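Ticket: Luik tidy-up routine, small items getting shoved instead of lifted
Opened by: Ieva Sepp
Assigned to: Margus Šimkus
Status: open, waiting on retest
1 Feb 2021

Hi Margus, me again, sorry! You asked me to write down everything I tried on the tidy-up routine, so I'm just going to type it as I remember it.

The job is as dull as they come. Clear a table, put the bits away, leave it ready for someone to wipe. My nephew can do it if you bribe him. The Luik arm can do mugs, and it's pretty good at books now (that was a nice surprise after August), but give it anything small and boxy and it goes to pieces. It comes down on one side first, the box slides, the other finger closes on air and then it carries on to the next step as if all was well. No error, nothing in the log, just "item placed". Very cheerful about it too.

What I've tried so far:

Slowed the approach to half speed. Box still slides, only slower.

Put the old Javex finger pads back on. Better grip once it has hold of something, but it still has to get hold of it. Two clean lifts out of eight, and I wouldn't swear to the second one.

Restarted the lot and ran the table calibration again. Same.

Turned the lights down in case it was glare, as shiny black things seem to be the worst. Maybe a tiny bit better? Chandrasekhar reckons I'm imagining it and he may well be right.

Swapped the box for a sponge. Picked it up first go, every time, which made me want to throw the sponge at it.

So my guess is that it's a timing thing and the two sides aren't closing together. When I do it by hand with the grippers I bring both in level and sort of wait for the box to settle between them, without thinking about it at all. Līga does it differently, one side a touch lower than the other.

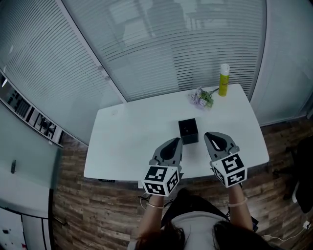
If the routine has been learning from both of us then it may have ended up with a muddle of the two, and I'd like to try it with only one person's runs before we start fiddling with the motors again. Could you split them out for me? I can't see whose is whose from my login.

Also, and this is a separate moan, can "item placed" please only show up when there's an item? I'd rather have a machine that stops and sulks than one that tells me the table's clear when it isn't.

I'm in until 7 if you want to ring.

Ieva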